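Search this site
Enter keywords
Go

Minutes of the Teleoperation Working Group
Posted in July by Yolotzin Ledesma, minutes secretary

Held in the upstairs room at Brurkudby, 2:00 p.m. to 3:30 p.m.
Chair: Yatziri Ledesma. Minutes: Yolotzin Ledesma. Also present: the operators from both shifts and two people from Travley, by phone. Apologies from the Flestport office.

1. Minutes of the last meeting
Accepted with one correction. The hand-guiding trial was run at Travley, and the draft had it at Flestport.

2. Progress on recordings
Yatziri reported that the set now holds 391 demonstrations that passed review. Of the last batch, 62 were sent in and 60 kept. The two dropped ones had a gap in the joint log and can't be repaired. All of the kept recordings were made by remote control with the leader arm. Hand guiding is still on hold, as the operator's own arm blocks the overhead view too often.

The Travley side asked if the toaster task could be started before the bowl task is finished. Yatziri said yes, as long as the two are filed under separate task names and nobody switches task halfway through a session.

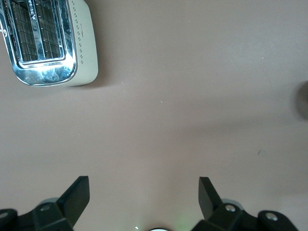 Operators on the early shift said they tend to rush the first part of the reach and then stop dead when they get close. The stop shows up in the log as a long flat stretch, and the trained policy copies it. Agreed that operators should start slower and keep moving. A short correction near the object is fine. A full stop should be marked in the notes so the reviewer can decide.

There was some talk about whether to begin every recording from the same arm pose. The late shift prefers a fixed start as it is easier to check. Yatziri wants the start to vary and said the fixed pose was a habit left over from the first rig. Agreed: vary the start, and keep the gripper open until the approach is done.

3. Wrist camera and finger placement
The Tapia control software update was installed on both stations. Delay between the leader and the arm feels shorter to the operators, but no one has measured it yet. Yolotzin to ask for a proper test.
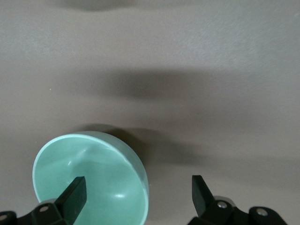
Grasping at the rim is still the hardest thing to teach new operators. They look at the main screen, where depth is hard to judge, and close too early or too high. Yatziri asked that they use the wrist view for the last part of the move. With the mint-green bowl, the view to look for has the left finger over the inside and the right finger over bare table, with the jaws wide apart and the rim between them. From there the operator checks height and only then closes. One operator asked if it matters which finger goes inside. For now it does – use the left, and the other way can be added as its own group later.

Shadows on the table were raised again. The reviewer finds them distracting, the training side doesn't mind them. No change to the lamps.

4. Training for new operators
Each new operator will do 30 practice runs before anything is saved to the set. Travley asked for fewer. Not agreed, to be looked at again after the next intake.

5. Any other business
The foot pedal on station two sticks. Yolotzin has ordered a replacement. Operators should use the keyboard to start and stop recording until it arrives.

Actions
Yatziri: write up the rule on varied starts and send it to both shifts.
Yolotzin: arrange the delay test; fit the new pedal.
Travley: send separate task names for toaster and bowl.

Meeting closed at 3:30 p.m.

Recent items
Notes on the hand-guiding trial
Leader arm care sheet
How to mark a stop in the session notes
Station booking at Brurkudby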